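Test Tube Racks on the Workbench: Sorting, Capping and Drying
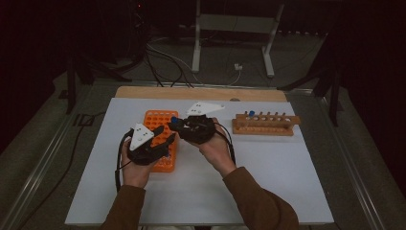
Orange plastic rack at left, wooden rack with pegs at right, blue cap held over the corner of the orange one.

Test tubes are useful in a home workshop for seed lots, pigment samples, small screws, beads, spice blends and dye tests. They are cheap, they seal, and the contents can be read from the side. The difficulty is storage. A tube does not stand on its own, so the rack decides how well the system works.

The notes below cover selecting a rack, laying out the bench, handling caps, and washing and drying. They apply to the common sizes sold for hobby use.

Plastic block racks

A block rack is a rectangular body with a grid of round holes. It holds the most tubes for its footprint and is difficult to tip. Check the hole diameter before buying. A tube should drop in under its own weight and lean very little. If it leans enough to touch its neighbor at the rim, the caps will bind when both are fitted.

Bright colors are worth having. An orange or yellow block shows up on a crowded shelf, and a missing tube reads as a dark hole against the color. Pale gray blocks are harder to check in poor light.

Most plastic blocks tolerate warm water and dish soap. Keep them out of the dishwasher unless the maker states a temperature. A block that has warped by even a small amount will rock on a flat bench, and there is no practical way to flatten it again.

Wooden racks with pegs

The traditional wooden rack has a drilled bar for upright tubes and a row of pegs for inverted ones. The pegs are for draining. A washed tube goes over the peg mouth down, and the water runs out.

Wood needs a finish if it will see water every week. Two thin coats of mineral oil, wiped off after an hour, are enough. Do the inside of the holes with a cotton swab. Varnish builds up in the holes and makes them tight, so avoid it there.

If a peg comes loose, pull it, scrape off the old glue and reset it with waterproof wood glue. Leave it until the next day before hanging glass on it.

Bench layout

Work on a plain, light surface. A dropped cap or a single seed is easy to find on white and very easy to lose on wood grain. Melamine shelf board is good for this and wipes down quickly.

Put the filling rack on one side and the drying rack on the other, with clear space between them. Turn the long axis of the filling rack away from you, so the hands approach along the rows and the sleeves do not sweep across the caps. Fill from the far end toward the near end. Push long sleeves up past the wrist or hold them with a rubber band.

Abilio Casado, who stores pepper seed in tubes, uses the reverse arrangement and fills from the near end. It works for him because he caps each tube as he goes. With open tubes it is a reliable way to knock one over.

Handling caps

Keep caps in a shallow dish. A deep jar means digging, and digging puts skin oil on the sealing face.

Hold a push cap by its sides and set it down square on the tube. Press until the resistance is even all the way round. A cap that goes on at an angle may look closed and still leak. To remove one, steady the tube with the other hand and twist slightly while lifting. A straight pull tends to bring the tube out of the rack with the cap.

One color of cap per category is enough of a code. Blue for dry goods and red for anything not to be eaten is a workable start. More than four colors and the key has to be taped to the shelf.

Labels

Number the rows on the rack and the tubes separately. A tube that goes back in the wrong hole can then be traced. Pencil on paper tape lasts longer than most felt pens, which fade or rub off with handling. My own collection stands at 143 tubes and the paper tape has needed replacing on two of them.

Write the month on anything that ages. "August" is sufficient for seed. Pigments and hardware need no date.

Washing

Rinse first, then brush with warm water and a little soap. Use a brush with a tuft at the tip, as a side-bristle brush leaves a ring at the bottom. Wash caps separately in a sieve. Rinse everything twice.

Hang the tubes on the pegs and leave them overnight - longer in a damp basement. Caps go open side down on a folded towel. Do not cap a tube while there is any haze on the inside wall. Dry contents will cake.

Storage

Shelve full racks below eye level and carry them with both hands on the short ends. A strip of rubber mat along the shelf stops a block rack from sliding forward. Empty wooden racks can be kept on top of a cabinet, pegs up, with a cloth over them against dust.

Spare caps: keep a dozen of each size in a labeled bag.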